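Tautahi House, Wevdale
Progress report to the Trillen Fund, second period

Prepared by Conceição Bettencourt

1. Stays

The house took in 79 families during the period, most of them with someone at the regional hospital for surgery or a long course of treatment. The usual stay was four nights. The longest was 28, by a couple from up the coast whose daughter was born early. We turned families away twice, both times during the February road closures, when guests already here could not get home.

Bedding is changed between stays and once a week for longer guests. We now keep a spare duvet and cover for every bed, paid for from the household goods line of your grant.
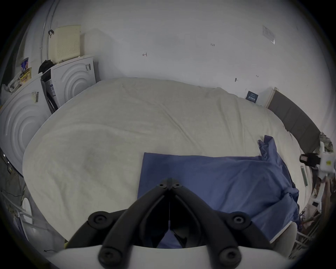 Ulla Holmgren asked, after reading our last summary, whether four nights was really enough for people coming off a long drive with no discharge date, and whether they were told at the start that they could extend. They are told now. The booking letter says so in its first paragraph, and the desk repeats it at check-in. Requests to extend have gone up, and so far we have been able to meet most of them.

2. Travel help

Fuel vouchers went out to 16 households. We had budgeted for more, but the health authority raised its own travel rebate and several families no longer needed ours. We ask to move the unspent part to the late-arrival service, where a driver meets the 10:40 p.m. coach.

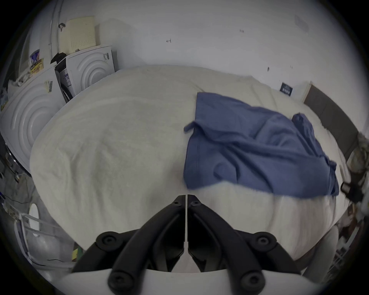

The coach company has moved the stop to the far side of the rail yard, a longer walk in the dark than it was, so demand for the driver will likely hold through winter.

3. Bookings

We moved from the paper ledger to Skoslow over the summer. Ingvild Bråten entered the old records and found a number of double entries from previous years. The occupancy figure in our first report was therefore a little high. A corrected table is attached.
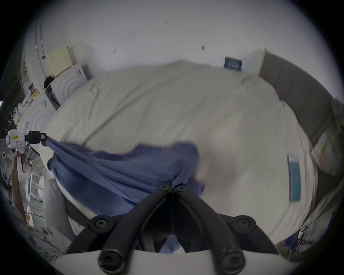 Hospital social workers can now see open rooms themselves, and calls to the desk are down as a result.

4. Money

Laundry came in $320 over budget, mainly water and power.

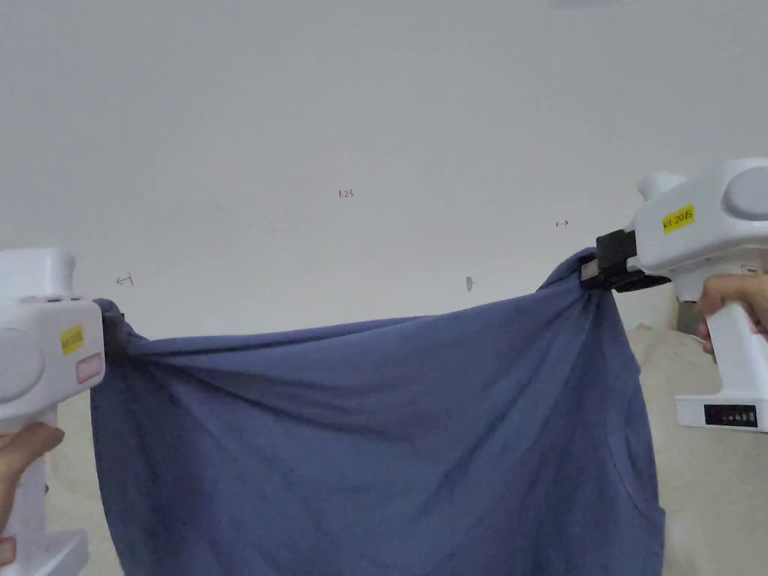
All other lines are within budget. The roof quote is still outstanding, and Ronja Eide will forward it when it arrives.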